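Visita a Iltport, junio de 2019

Llegamos a la nave de Iltport con 50 minutos de retraso y nos recibió Bảo Nông, que ya había empezado la comparativa sin nosotros. Sobre una tela verde, brazo impreso en 3D, en negro y rojo, con servos a la vista y pinza de dos dedos. El de Rurnwood, mucho más caro, lo vimos luego en otra sala, con moqueta y café.

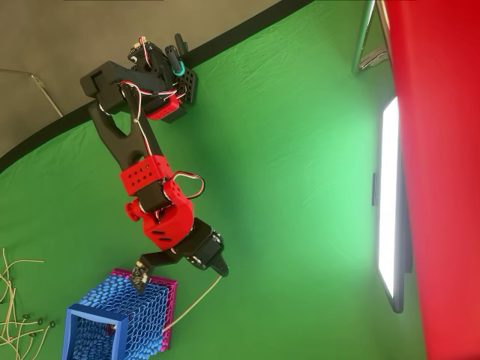 ¿Merece la pena poner la cámara en la pinza y olvidarse de la fija?
Para agarrar piezas pequeñas, sí; para saber dónde anda el resto del brazo conviene conservar las dos.

Bảo prefiere el controlador Elano, que pierde menos órdenes que el Ionescu, aunque el manual tiene 415 páginas y él confiesa haber leído unas 4. El Ionescu se reinició dos veces durante la charla, siempre a mitad de frase. En diciembre repiten la prueba con dedos más blandos.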